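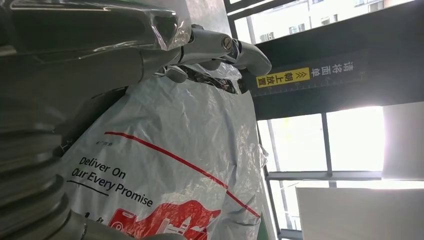 ## Re: Verhoeven passenger books, and the Skakance families in Pandville

Dear list members,

Thank you for the answers to my question from April. I received four of them off the list and I try to put everything together in this message, so that it stays in the archive for the next person.

My great-grandmother left Skakance as a girl of sixteen and came to Pandville with an aunt. In the church book of Skakance her name is written in three ways in the space of two pages. The priest wrote it as he heard it, and the priest before him was a German speaker. I ask everybody who searches in this book to look also under S, even if your family name begins with Z or with a soft C. I lost almost a year with this.

The ticket was bought from the Verhoeven office. I know this from the back of a prayer card, where the aunt wrote the name of the office and a sum of money. I do not know which ship. The Verhoeven books, as far as I understand, were split between two archives when the office closed, and volume 3 is the one in question for me. One member wrote me that it is damaged by water in the second half. Does somebody know if the damaged pages can be ordered as scans, or only seen in the reading room? I can travel there, but not before spring.

About the village itself: Skakance had around 800 inhabitants when she left. The surname is carried by perhaps a quarter of the houses, so the house number is more important than the name. The baptisms give the house number from the second priest on. The marriages give it only for the bride. The burials give it sometimes, and sometimes they give the number of the house where the person was born and not where he died, which made for me one grandfather too many.

### The Mirka index

I have used the Mirka index for the first time this autumn. It is very useful work and I am thankful to those who typed it. Two remarks:

- The column "godparents" is taken from the German copy of the book. In the original there is often a second godmother, who is missing in the copy.
- Entry 900 is given two times, for two different children. If you cite from Mirka, please give also the page. I wrote to the correction address and had a friendly answer.

I have corrected my own tree now with the original pages. The aunt appears to be a widow already at the crossing, so she traveled under the name of her husband. I was searching for her under the wrong name, and perhaps others do the same with their unmarried relatives who came "with an aunt."

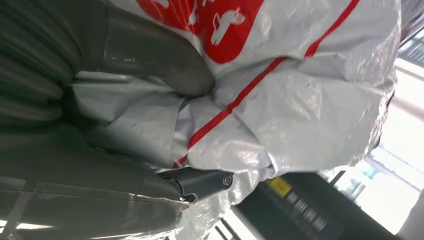 On 17 Nov 2021 Willy Schouten wrote:

> I would not trust the sum on the prayer card too much as a way to find the year. The Verhoeven office changed its prices by season, and children under a certain age paid half, but the clerks were generous about who was a child.
>
> What may help you more is the Pandville boarding house register. It is not on film. It was copied by hand for the parish jubilee, and the copy gives the village for most of the women, though not for the men. I have seen Skakance in it at least twice, once spelled with a K at the beginning.
>
> Do you have the first name of the aunt's husband?

Dear Willy, yes, it was Matija, but in one place Matthias. He died before the crossing and he is not in the burials of Skakance, so I suppose that he was working elsewhere. I did not know about the boarding house register. Is the copy kept by the parish, or must one write to the town library of Pandville? And is it allowed to photograph it?

If any member has the page with the K, I would be glad to exchange it for my notes on houses 12 to 31.

With kind regards from a rainy place, and please excuse my mistakes in English.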